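Moving targets, measured slowly

The group at Lilgate has spent most of a year on a narrow question: how late can a grasping policy decide and still pick an object off a moving belt? Its latest result, from a project called Tallia, puts a number on it for one arm and one belt speed.

"We trained on 3,000 demonstrations and then delayed the camera stream in fixed steps," the project lead said. "Success held at 62 percent until the delay reached 7 frames. At 11 it was close to useless."

The baseline, Nakero, predicts a single grasp point and commits to it. The Tallia policy re-plans from the wrist view until the fingers close. The lead considers the comparison fair but limited — both methods used the same arm, the same objects and the same training set.

Start positions were drawn from a taped grid, one cell at a time, so that neither policy could rely on a favorite approach angle. 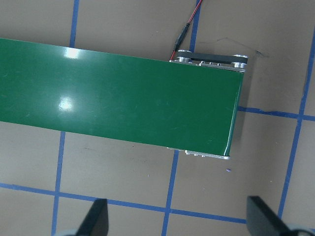 "Glare was the variable we underestimated," the lead went on. "A policy that sees the belt from close up will learn the highlights if you let it. We changed the lighting between sessions and the gap between the two methods narrowed."

The next round will repeat the delay test with the Andreadis controller, at two belt speeds. Data collection starts in September.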